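Can a machine do the small chores yet? I get asked this about once a week, so I'm putting my answer in one thread.

1/ Short version: some of them, slowly, with a person nearby. Long version follows.

2/ Everyone asks about laundry and dishes. I care more about the stuff on a bench. Picking up a small tool, putting it down where you can find it, sweeping up, sorting a drawer. If a machine can't do that, it isn't going to do a kitchen.

3/ My yardstick is what a decent helper does in the first hour on the job. No training, just "hand me that" and "put this over there." People pass that test without thinking about it.
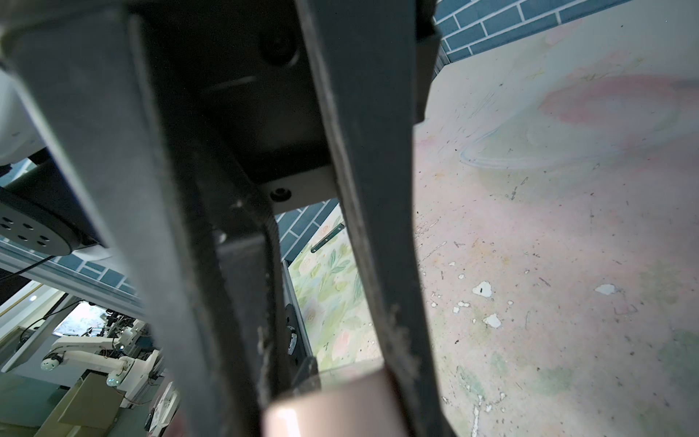 4/ Dust is one thing the sales videos skip. A real work surface has lint and crumbs and chips on it. Two hard fingers don't mind dust much, but they also don't do anything about it. Wiping a table evenly is still harder than picking something up off it.

5/ Gripping is better than it was. A rigid block is easy. Smooth rounded plastic is less easy, and a thing with moving parts is worse, because where you hold it matters. Squeeze the wrong spot and you've jammed it.

6/ I keep a list of 23 chores and go down it whenever I look at a new setup. The best I've scored so far is 7 done without help. That was on the Goltance arm, and I was generous on two of them.

7/ Time is the other problem. Clearing one tray took some 80 times longer than I'd take by hand. That doesn't matter if it runs overnight. It matters a lot if you're waiting for the scissors.

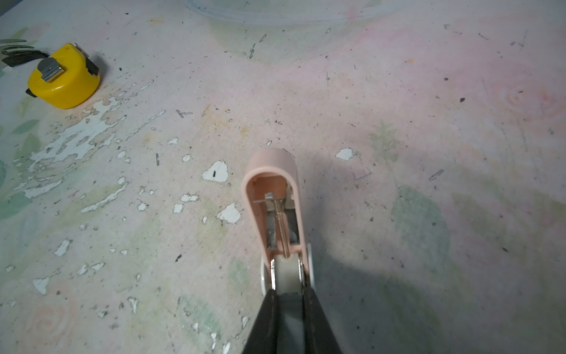
Tinness, January

8/ Little handheld sewing machines are a good test, so they're on my list. The shell is light and curved, and the spring and needle are right there in the open. Holding one by the lower end is a sensible choice – it keeps the fingers away from the needle.

9/ Holding it isn't sewing with it, though. For that you need a second hand feeding the cloth and some sense of when the thread is pulling. I haven't seen anyone do that part well.

10/ Staples are on the list too. Pick up one loose staple off a flat table. I can do it with a fingernail. Most grippers push it along until it falls off the edge.

11/ So would I buy one for the shop? Not this year. I'd rent one for sorting and for putting tools back at night. Zusow quoted me a monthly price and I'm still thinking it over – I'll post the list when I've cleaned up my notes.

Comments (3)

Ismail: What about folding? My wife wants to know.

Herman Lumenta: Staples are a mean test. Use a magnet.

stitchandmend: I have one of those hand sewing machines and I can't get it to work either.

Get new threads by email. Enter your address to subscribe.

Contact | © All rights reserved | Back to top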